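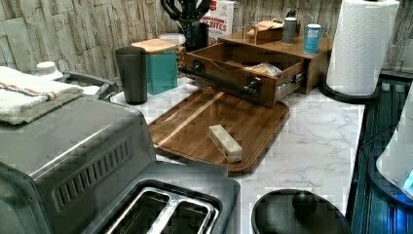
Stirnwood Household Tips: a data card

Stirnwood is a collection of 444 household tips, copied out as they were written or spoken, with a note beside each one saying whether we could find any reason to believe it. The tips cover kitchens, laundries, bathrooms and the odd garden shed. Most of them are repeated with great confidence by people who have never tested them, and that includes me. I grew up being told that a dark wooden cutting board hides more germs than a pale one, so a walnut brown board with a blond stripe across it, like the one on the marble-patterned counter, would presumably be clean in the stripe and filthy everywhere else. I could find no support for the colour claim at all. It is in the file as tip 25, marked "no evidence found".

What is in the file

One row per tip. The columns are:

tip_id - a number, in the order we typed them in
tip_text - the wording as we got it, spelling mistakes kept
room - kitchen, laundry, bathroom, outside, other
source_type - book, newsletter, family, label
claim - our plain restatement of what the tip promises
rating - supported, plausible, no evidence found, contradicted
rater - initials of whoever did the rating
notes - free text, sometimes long, sometimes grumpy

The file is a plain comma-separated table. Commas inside tips are quoted. If your spreadsheet turns "1/2 cup" into a date, that is your spreadsheet's doing and you will need to import the column as text.

Where the tips came from

The bulk of them, 337, were taken from the back pages of the Tondemside community newsletter, which ran a readers' hints column for years and never seems to have turned a hint away. Nathalie Mulder scanned the issues and typed them up. The rest came from family recipe books, product labels and a box of clippings that Annelies Cuypers had kept. We did not collect anything from social media. The same tip shows up there in so many versions that I couldn't say which one we'd be rating.

Newsletter readers who signed their hints have had their names removed. A few hints mention a spouse or a neighbour by name and those have been replaced with [name].

How the ratings were done

Each tip was rated by 2 people working apart, then compared. Kristof Dewulf and I did most of the kitchen ones. Where we disagreed we talked it over, and where we still disagreed the weaker rating went in. I'd like to claim this makes the ratings reliable. It makes them cautious, and a reader should treat them that way.
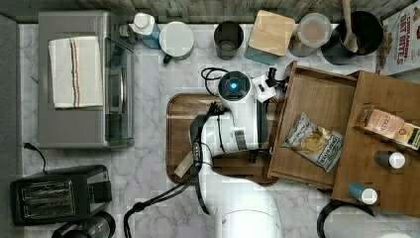 "Supported" means we found at least one published test that looked at the actual claim. It doesn't mean the test was good. "Plausible" means the chemistry or common sense points the right way and we found no test. This is the category I trust least, as a lot of nonsense sounds plausible after a coffee. Vinegar tips in particular drifted in here early on and Kristof moved a good many of them out again in February.

"Contradicted" is reserved for tips where someone tested it and it failed, or where it would do harm. Vinegar on marble is the plain case: acid etches the stone, and the newsletter recommended it anyway, more than once. Anything involving bleach mixed with another cleaner is in this category too, with a warning in the notes column. Please keep the notes if you reuse those rows.

Known problems

The tips lean heavily toward one newsletter in one town, so don't use the file to say what "people" believe. Laundry is thin. The room labels are a mess for anything about towels, which we put under laundry or bathroom depending on who was typing.

Duplicates are kept on purpose when the wording differs. Dirk Nijs thinks they should be merged and has said so in the issue tracker. I think the wording is the interesting part - "always wipe with the grain" and "wipe with the grain if you can" are different pieces of advice - and for now they stay separate.

An earlier copy of the table went around under the name Coppens. It has wrong ratings in the bathroom rows and should be deleted if you still have it.

What not to do with it

Don't train a cleaning adviser on tip_text alone. Without the rating column it is a list of old wives' tales, and some of them will ruin a benchtop. Plusorier, the small script in the tools folder, will strip out the contradicted rows for you, but it only reads the rating and can't tell whether we got it right.

Maintenance

Last checked September 15, 2025. Corrections go to Callum Sedgwick through the issue tracker. Send a source with them. "My mother always did it" is already well covered.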